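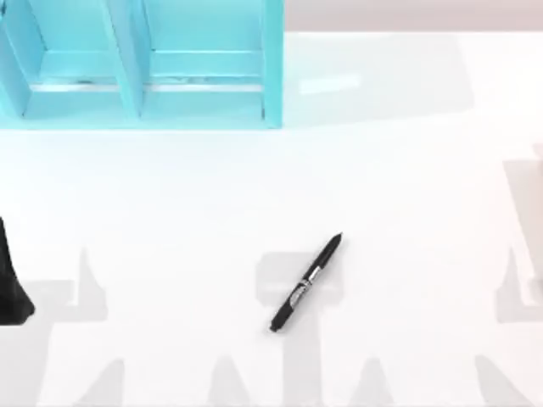
Desk organizer

A desk organizer is any box, tray, rack or small shelf that gives the stuff on a desk a place to live. I've written most of the entries in this household section, and this is the one I get the most mail about, so I keep adding to it (last big update was in August, when I redid the part on drawers). People have strong feelings about where their paper clips go!

Background

The idea is old. Writing desks had little built-in slots long before anybody sold the slots separately, and those slots are called pigeonholes, after the nesting holes in a dovecote. A rolltop desk could have a whole wall of them - letters in one, bills in another, string in a third. When office desks got flat and plain, all that storage had to go somewhere, and it came back as loose pieces you could set on top. My grandfather's desk had pigeonholes and he still kept everything in a cigar box.

Main types

The letter tray is the flat open one, usually stacked in twos or threes, and it's where paper goes to be forgotten. I have two and I can tell you what's in the top one.

Pen cups are the simplest kind and I won't say much about them. A heavy one is better than a tall one. If you mostly own short pencils, get a shallow dish instead, or you'll be tipping the thing out every time.

Cubby or shelf organizers are boxes split up by dividers, sometimes with a ledge inside each section so you get two levels out of one space. Good for notepads, tape, chargers, that sort of thing. Measure the opening before you buy, and measure the inside too. I once brought home one that was 10 inches deep for a desk where the monitor stand left me nowhere near that, and it lived on the floor for a year.

Drawer inserts are the shallow trays with compartments. The same thing gets sold for kitchens under another name, and the kitchen ones are often cheaper (the long sections hold rulers nicely).

Then there are the spinning ones. I grew up with one shaped like a barn and I loved it, but they take up more room than they look like they will, and whatever you want is always around the back.

Materials

Plastic is light and easy to wipe. Wood looks nicer and weighs enough to stay put, though cheap finishes will pick up rings from a coffee mug. Wire mesh lets dust fall through onto the desk, where you then get to clean it up anyway. Cardboard ones are fine for magazines until the bottom starts to sag. Palesa Sibiya wrote in to defend cardboard and told me hers has lasted 13 years, so I'm passing that along.

Color

Bright ones are easier to find things in, I think, mostly when the inside is a light color. Dark insides swallow erasers. Sibusiso Adams, who edits the stationery pages, disagrees with me on this and keeps taking the sentence out, and I keep putting it back in.

How many sections?

Fewer than you'd guess. I've tried a drawer insert with 20 little sections and ended up with one paper clip in each of the leftover ones. Sort what you own into piles first, then shop for that number of piles, plus one for keys.

See also: Pigeonhole, Inkstand, Filing cabinet, Junk drawer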